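Pindar Play Kitchen Set
Pots, utensils and play food for the toy kitchen or the classroom table 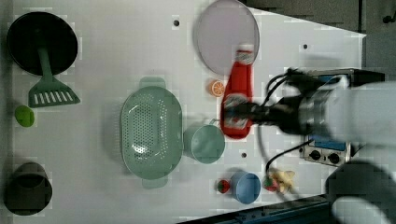

Overview

The Pindar set is a mixed box of cookware, serving pieces and play food for pretend cooking. It works with any toy kitchen, and it works just as well on a plain table if you don't have one. Most pieces are close enough to the real thing in shape that children know what they are for without being told.

The set is sold by Athanasiadis and ships from our Sututthorpe warehouse. You can buy it complete, or add single pieces from the spares list if you already own part of it.

Cookware

Frying pan, round, black. Goes on the stove top of any standard toy kitchen.
Pot, dark gray, with straight sides. Deep enough to hold several food pieces at once.
Colander, pale green, oval, with a handle at each end. This is the largest pale green piece and the one most often asked for as a spare.
Spatula, green, slotted. Fits across the frying pan for storage.

Measuring and serving

Measuring cup, pale green, short handle. A good match for the colander if you are buying pieces one at a time.
Cup, light blue.

Play food

Ketchup bottle, red plastic with a white cap. Pretend only. The bottle is not meant to be filled, and the cap should be left on.
Orange slice, with the segments marked in white.
Lime, green.
Strawberry, red with a green top.
Small assorted food pieces in red, green and pale yellow. The mix varies from one production run to the next and we can't take requests for particular pieces.

Details

Item code: 245
Recommended age: 3 years and up
Capacity of measuring cup: 300 ml to the rim
Assembly: none
Batteries: none
Warranty: 2 years against breakage in normal use

The measuring cup is a toy. It is fine for sand, dry rice or water play, but please don't rely on it for baking.

Cleaning

Wash all pieces in warm water with a little dish soap, then rinse and leave to dry on a towel. Turn the pot and cups upside down so they drain. The colander dries fastest if you stand it on its side.

Do not put any part of the set in the dishwasher. The frying pan and pot must not be used on a real stove or in an oven – they are play pieces and will be damaged by heat.

Wipe the ketchup bottle with a damp cloth. If it does get water inside, take the cap off and let it dry fully before putting it back.

Storage

Everything packs into the carton it comes in. Put the pot and pan in first with the colander on top, then place the cups and small food inside the colander. The spatula and bottle go down the side. The carton has hand holes and is strong enough to be used for a while, but for a classroom we suggest the Dorkis storage bin, sold separately. It has a flat lid and holds up to 300 small food pieces along with the cookware.

Spares and add-ons

Single cookware pieces are kept in stock all year. Small food is sold only by the bag. Spare caps for the ketchup bottle are free with any order; add a note at checkout.

Color can differ a little between an older set and a new spare, mostly in the pale green pieces. If you need an exact match, order the colander and measuring cup together.

Delivery and returns

Orders leave Sututthorpe within two working days. Large school orders may be sent in more than one carton. Unused sets can be returned within 30 days in the original packaging. Opened bags of small food can't be taken back unless there is a fault.

To claim under the warranty, send us the item code, your order number and a photo of the broken piece. We replace the piece only, and you don't need to return the rest of the set.

Page updated 2025-05-20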